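How to budget for a pair of hand-held grippers

I started with the big stuff: two Vumik grippers, one table, and 75 percent of the money gone. Oops! Price your cables and your props early too. A cheap pink box and a little bottle will keep you busy for weeks.
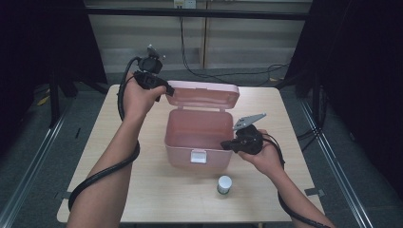
Next, spares. I set aside 12 percent for pads and screws, and Aiman Wattimena told me to double it – he was right. Pads are the part you'll buy again and again, so order them in the same cart as the grippers and save on shipping.
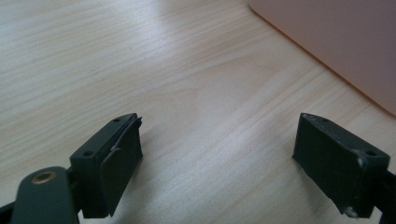 Left pad lifting along its top edge.

Last step: put a pad check on your calendar every Tuesday, and keep the receipts in one folder.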